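3. Lodging, Travel and Rest

3.1 Setting and crews

The survey covered hourly employees of two contractors, Dokitz and Vokmont, who were working on the terminal expansion at Bonenport during the second half of the year. Dokitz held the concrete and steel packages. Vokmont held mechanical and electrical work and brought most of its labor from outside the county. Both firms paid a daily allowance to employees whose home address was too far away for a daily drive, and both left the choice of lodging to the employee.

At the start of the survey period 700 hourly employees were on the site roster. Of these, 300 returned a usable questionnaire. Office staff, delivery drivers and employees of lower-tier subcontractors were left out. The last group would have been of interest, but their time on site was often too short for the follow-up form, and several of the smaller firms did not keep lodging records in any shape that could be compared.

Respondents were sorted by where they slept on work nights: at their own home, in a motel, in a shared rental house, or in a trailer or camper. A person who changed lodging during the survey was placed in the category that applied on the day of the first form. This rule is crude. Crews moved often in July, when motel rates near the harbor went up, and a number of Vokmont electricians went from motels to shared houses between the first form and the second.

3.2 Questionnaire and follow-up

The first form was handed out on paper during the morning safety meeting and collected in a locked box at the tool crib. It asked for usual bedtime and wake time on work nights, time spent getting to the gate, number of people sleeping in the same room, and whether the respondent had felt too tired to do a task safely in the past two weeks. The last item used plain wording after a trial with one crew showed that the term "fatigue" was read by some as meaning sore muscles.

The follow-up form was given 6 weeks later and repeated the same items. It added a short section on early starts and weekend shifts, which had become more common as the slab pours fell behind schedule. Respondents chose their own code word to link the two forms. Forms with a missing or unreadable code word were kept for the first analysis and dropped from the second.

Shift times were taken from the Kingi timekeeping system, used by both contractors at the gate. Gate times and reported wake times were compared for each respondent who had given permission. Where the reported wake time fell after the recorded gate time, the form was checked by hand. Most of these cases came from people who had changed shift that week and had written down their new hours in one place and their old hours in another.

No supervisor saw an individual form. Foremen were given a one-page summary for the whole site, without a breakdown by crew.

3.3 Sleeping rooms

Earlier work on traveling crews has mostly treated lodging as a matter of cost and distance. The room itself gets little attention. We asked four things about it: whether it was shared, whether it could be made dark in daytime, whether the door could be closed against noise from the rest of the building, and whether the respondent had a place to keep work gear outside the room.

The question about gear drew more written comments than any other item on the form. People in shared houses wrote that boots, bags and chargers ended up in the bedroom because the front hall belonged to everyone. People in campers wrote much the same thing about the bed, which was the only flat surface left once the table was in use. Clearing a bed before lying down is a small task, but for a person coming off a late shift it is one more step between the gate and sleep – and several respondents gave it as a reason for falling asleep in a chair.

Daytime darkness mattered mainly to the night crew. Motel rooms did well on this item, and campers did poorly. Respondents who slept at home were split, depending on whether other members of the household were up during the day. Noise followed a different pattern. Shared houses were reported as the noisiest type of lodging, with kitchen use before the early shift named most often as the cause.

A bedroom is used for more than sleep, and the form did not ask what else took place there. Figure 4 shows a bed with loose objects lying on it. Room conditions were not inspected, and all results in this section rest on what respondents reported.

Figure 4. Bedroom, with loose objects on a bed covered in patchwork fabric. 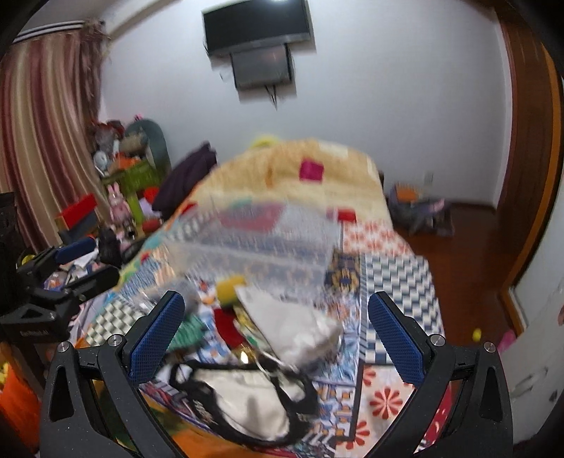 3.4 Travel time and start of shift

Time from bed to gate was the strongest single predictor of reported tiredness in both rounds. It was a better predictor than distance in miles, which is how both contractors set their allowance. Two people living the same distance from Bonenport could have very different mornings, depending on whether their route crossed the harbor bridge and whether they rode with others.

Riding with others had mixed effects. Passengers reported being less tired than drivers. Drivers of shared vehicles reported the shortest nights of anyone on the day shift, and left earlier than they would have alone in order to make several pickups. Vokmont paid a small addition to drivers. Dokitz did not, and its crews traded driving from week to week.

The move to earlier starts made these differences larger. Bedtimes changed very little between the first form and the second. Wake times moved earlier by nearly the full change in shift start, so that the lost time came almost entirely out of sleep. This held for all lodging types, though less so for motel residents within walking distance of the site.

3.5 Limits

The response was voluntary, and people who were very tired may have been less willing to fill out a form at the end of a safety meeting. It is also possible that they were more willing, given the subject. We have no means of telling which effect was larger.

The survey was carried out on one site with an unusual layout. Parking was far from the gate, and the walk added to every respondent's travel time. Sites with parking next to the work area may show a weaker link between travel and tiredness.

Lodging was not assigned at random. Workers in campers were older on average and had spent more years on the road, and many had chosen that arrangement over a motel paid for by the same allowance. Their lower reported tiredness should not be read as an effect of the camper. Age and years in the trade were entered in the models in Section 4, but habits built up over a long working life are hard to capture with two numbers.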